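Lot de grosses briques et bacs de tri, Tiltum

Réf. Ikik 51. Mise à jour de la fiche : mai

Disponible. Expédié sous 48 h sauf jours fériés.

Briques gros format, à partir de 18 mois. Trois couleurs : rouge, jaune, vert citron. Et les bacs pour ranger, vendus avec ou à part, au choix (cocher dans le menu). Lot de reconditionné, trié à la main, lavé, contrôlé. Pas du neuf. On le dit tout de suite, ça évite les retours.

Ce que contient le lot de base
39 briques mélangées, trois couleurs. Formats variables selon arrivage : petites à un plot, 2x2, 2x4, parfois une arche ou une pièce courbe. Pas de choix à la pièce, désolé, trop long à préparer.
Sachet filet pour le transport.
Notice de tri Prutatix, une feuille recto verso, à plastifier si vous avez des petits qui bavent dessus.

Ce que contient le lot complet
Tout ce qui précède, plus quatre contenants : un bac foncé bleu-gris à coins arrondis, un bac blanc rectangulaire, un bac jaune, une corbeille ajourée blanche. La corbeille sert à ce qu'on veut, chez nous elle finit toujours en fourre-tout pour les peluches.

Prix
Lot de base : 33 euros
Lot complet : 51 euros
Bacs seuls (les quatre) : 30 euros, sans les briques
Port en sus. Retrait gratuit au dépôt Betancur, aux heures d'ouverture, prévenir avant par mail.

État des pièces
Plastique brillant, micro-rayures possibles sur les faces. Les plots sont contrôlés un par un, on enlève tout ce qui est mordu, fendu ou décoloré. Il peut rester une trace de feutre au fond d'une brique. Si ça vous gêne, un coup d'alcool ménager et c'est parti. Les bacs sont un peu marqués au fond, normal, ils ont servi.

Briques et bacs sur la table de tri

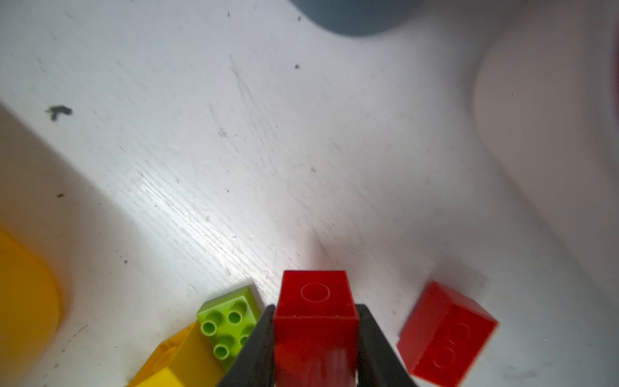
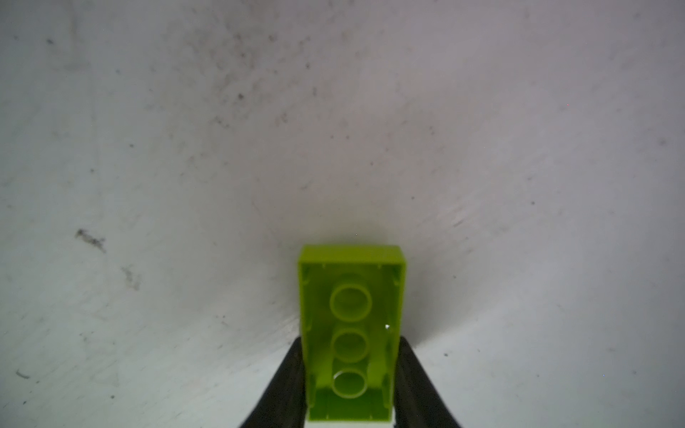
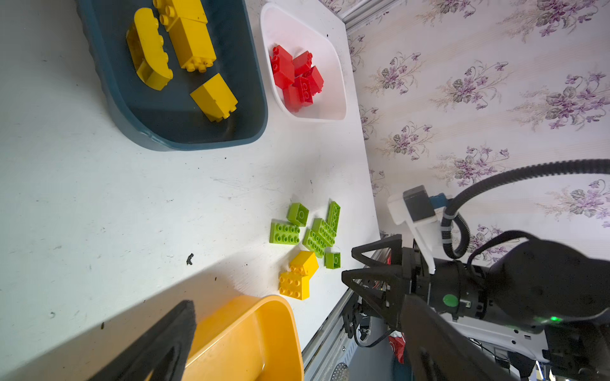
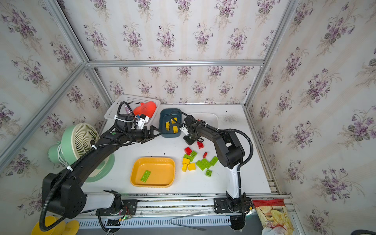 Le tri par couleur, maintenant. C'est pour ça qu'on vend les bacs avec, et c'est ce que les écoles nous demandent le plus. Principe simple : une couleur, un bac, et on laisse le reste au milieu de la table tant que c'est pas fini. Ne pas donner les quatre contenants d'un coup à un enfant de deux ans, commencer par deux. Les rouges d'abord, dans le blanc, ça se voit tout de suite quand il y a une erreur : sur la troisième vue elles sont déjà en tas dedans, et les jaunes dans le bac foncé à côté. Les vertes vont dans le bac jaune. Oui, on nous demande souvent pourquoi pas les jaunes dans le jaune. Parce que jaune sur jaune les petits ne les retrouvent plus, et les grands non plus d'ailleurs. Sur la dernière vue il y a une verte 2x4 dans le bac jaune, même seule elle se repère. Après chacun fait comme il veut, les bacs sont pas étiquetés.

Avec les plus grands, on peut trier par format au lieu de la couleur. Les 2x4 ensemble, les 2x2 ensemble, les petites à part. Plus long, plus de disputes. Pour les pièces courbes prévoir un coin à elles, elles ne rentrent dans aucune catégorie et ça bloque tout le monde.

Retourner les briques aussi, ça marche très bien en atelier. Une 2x4 vue par dessous c'est trois tubes creux en ligne, les enfants aiment passer le doigt dedans. On peut faire des empreintes dans la pâte à modeler, côté plots puis côté creux. Penser à bien rincer aprés, la pâte sèche dans les tubes et là c'est l'enfer à ravoir. Cure-pipe ou petit goupillon.

Entretien
Briques : eau tiède savonneuse, rinçage, séchage creux vers le bas sur un torchon. Lave-linge possible dans un filet fermé, 30 degrés, pas d'essorage. Pas de sèche-linge. Pas de lave-vaisselle, on a essayé, elles se déforment.
Bacs : éponge côté doux. Pas de poudre à récurer, ça ternit.
Corbeille : la douche, tout simplement.

Rangement
Les bacs ne sont pas du même modèle, donc ils s'empilent mal. Ils tiennent côte à côte sur une étagère de profondeur normale. Mesurez avant si votre meuble est étroit, on ne reprend pas pour ça. Couvercles non fournis, on n'en a pas.

Compatibilité
Se clipsent avec les autres grosses briques du même format. Ne vont pas avec les petites briques classiques dans une activité pour tout-petits, à ne pas mélanger. On nous a renvoyé un lot avec des petites pièces dedans, merci de vérifier avant un retour.

Sécurité
Sous surveillance d'un adulte. Le sachet filet n'est pas un jouet, à retirer tout de suite. Jeter toute brique fendue.

Livraison et retours
Colis suivi. Lot de base en point relais ou à domicile, lot complet à domicile uniquement à cause du volume. Retour sous 14 jours, complet, propre, dans un carton correct. Frais de retour pour vous sauf erreur de notre part. Remboursement à réception, compter quelques jours pour le contrôle.

Questions reçues

Peut-on avoir que des rouges ? Non. Enfin par mail éventuellement, selon stock, sans garantie.

Y a-t-il du bleu ? Pas dans ce lot. Voir la fiche Ikik 33.

Les couleurs des bacs sont elles garanties ? Pour le foncé et le blanc oui. Le jaune tire parfois sur l'orange selon arrivage.

Facture pour une école ou une crèche ? Oui, à demander au moment de la commande, pas trois mois plus tard svp. Paiement par mandat accepté.

Vous reprenez les briques ? Oui, au dépôt, lavées, en vrac, bon d'achat en échange. Pas de briques collées entre elles.

Voir aussi : plaques de base Tiltum, filets de rechange, notices de tri Prutatix à l'unité.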